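# The Pleasure of a Badly Stocked Wine Rack

Birutė Kairys owns 23 bottles of wine and can tell you where every one of them came from, which is wonderful, because the labels are all facing the wrong way and she has no plans to fix that!

She runs the little tasting counter at Lendero, up the hill road in Ormsby, and her own collection lives at home between the bread bin and the back door. She started it 16 years ago with a single red from a closing-down sale in Flirkville. The rack came later, then a bigger rack, then a long argument with herself about whether anybody with a small kitchen needs a rack at all.

I'm firmly on her side in that argument. A rack on the table changes how you treat your wine. You see it at breakfast. You start thinking about Thursday-night pasta on the wrong night entirely, and you remember the bottle your cousin brought in April and never got to taste.

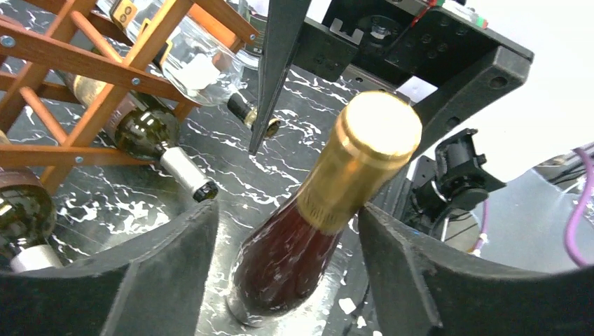
Racks come in every shape you can think of, and I have a soft spot for the lattice kind, the ones that look a bit like a garden trellis. Cubbyholes are tidy and wire is cheap, but crossed slats have such a friendly look, and they take a fat bottle as happily as a skinny one. I love the orange-brown wood with little round silver bolts showing at the joints – leave those bolts bare, they're half the charm. Set a rack like that on a black top with white marble veining and the wood warms up the whole corner. Then there's the bottle itself, dark reddish-brown glass with a gold capsule. Gold foil beside that wood is a lovely thing, and I'd keep a gold-topped bottle in the front row just to look at it.

Birutė's rules for filling a rack are short. Corked bottles go on their sides. Screw caps can stand up if you're out of room. Anything you plan to drink this week goes where you can reach it without moving something else, and the good ones go low, away from the oven and the afternoon sun.

"People save the nice bottle until it's past its best," she told me, pulling the foil off a Grusum red that she'd been keeping for three years. "I did that for ages. Now I pick a dinner and open it."

We had it with roast chicken and a heap of buttered cabbage, and I'd have been thrilled with any one of those on its own. She put the cork in a jar by the sink, wiped down the counter, and slid a new bottle into the gap before we'd finished our plates.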